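Call for participants: the Skoststead long table, winter and spring sittings

We are looking for people who would like to spend a few of the darker evenings playing board games with us, and telling us what it was like. You don't need to be good at games. You don't need to own any, or to have played one since you were small and cross about losing. If you can get to Skoststead once a fortnight and you like a warm room and a bit of company, please read on, even if you have already half decided it isn't for you.

The Tuncer Games Room has been going for a good few winters now, first above the old chandler's in Losau and then, when the stairs there got too much for some of our regulars, in the ground-floor rooms at Skoststead. We make and publish small family games, mostly for two to four players, and everything we make gets played by ordinary people long before it goes in a box. That is where you come in. Our newest game is called Plultden, it is very nearly finished, and we would like it to be played by as many different sorts of people as we can find before we send it off to be made.

Plultden is a building and trading game set in a river valley. Each player has a small village, a rather unreliable ferry and a store of goods that always seems to be the wrong goods. It takes 95 minutes with four players who know the rules, and a fair bit longer with four players who have just met and want to talk about their journeys in, and that is quite all right with us.
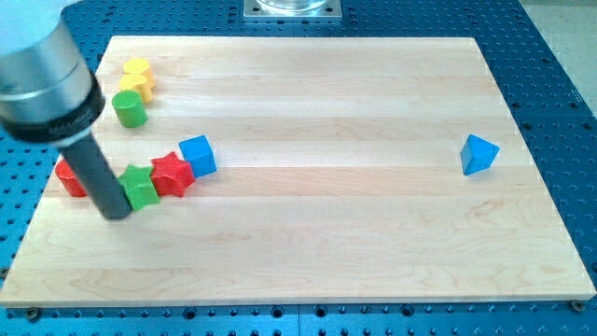

Plultden is played with wooden pieces on a shared board, and we have gone back and forth over both for longer than we would like to admit. The rules are settled (more or less), so what we want to hear about now is how it feels to play: whether you can tell whose turn it is, whether the ferry is a nuisance in a good way or a bad one, whether you can reach the far bank without putting your sleeve through somebody's orchard. We are very fond of pale, light-blond wood with a bit of swirl in the grain, like the board here, and coloured blocks do show up nicely against it, but some of our older players have told us they would like a darker ground under evening lamps. Others say the opposite, quite firmly. If you have views on this sort of thing you will be among friends.

What taking part involves

You would come to six sittings, one every other week, on a weekday evening or a Saturday afternoon. Tell us which suits you better and we will do our best to put you in the right group. Each sitting lasts three hours with a proper break in the middle for tea, soup and whatever has been baked. You will play Plultden at most of them, sometimes with the same people and sometimes with new ones, and at the last sitting we will bring out two older games so that you can tell us how the new one compares.

After each game we ask you to fill in a short form. It has one page of questions and a big empty space, and the big empty space is the part we read first. Then there is a chat round the table, which you are welcome to join or to sit through quietly with your tea. We do not film or record anyone. One of us takes notes by hand, and names are left out of them.

Who we would like to hear from

Anyone aged 16 or over. We have plenty of keen players on our list already and we are always pleased to see them, but for this round we would especially like to meet people who find rule books off-putting, people who usually play only with children or grandchildren, people who use large print or a magnifier, and anyone who finds small pieces fiddly to pick up. Couples, friends and neighbours may apply together and we will seat you at the same table at least half the time – unless you would prefer us not to, in which case just whisper.

You will need to be able to follow a conversation in English, though your reading needn't be perfect, as there is always somebody at the table to go through the cards with you.

What you get

There is no wage for this, but we pay your fares to and from Skoststead, or mileage if you drive, and food is provided at every sitting. Everybody who comes to at least four of the six will be sent a finished copy of Plultden when it is published, with their name printed in the back of the rule book if they would like it there. The first printing will be 3000 copies.

Getting here and getting in

Skoststead is a short walk from the Losau bus stop, along a lit path. The rooms are all on one level, the door is wide enough for a wheelchair or a large pushchair, and there is an accessible toilet. The chairs have backs, and a few have arms. Assistance dogs are very welcome. If noise is difficult for you, ask for the back room, where we only ever set up one table.

How to apply

Send us a letter or a postcard with your name, your age, how best to reach you, which days you can manage, and a few lines about the last game you remember enjoying. It can be cards, dominoes, snap, anything at all. Please mention any food you can't eat. Write to Plultden Sittings, Tuncer Games Room, PO Box 2101, Losau, or drop a note through the door at Skoststead if you happen to be passing.

We will reply to everyone before the end of December, and the first sittings begin in the new year. If we have more people than chairs we will keep your details for the next round, but only if you tell us we may.

Posted 2024-11-26 by the Tuncer Games Room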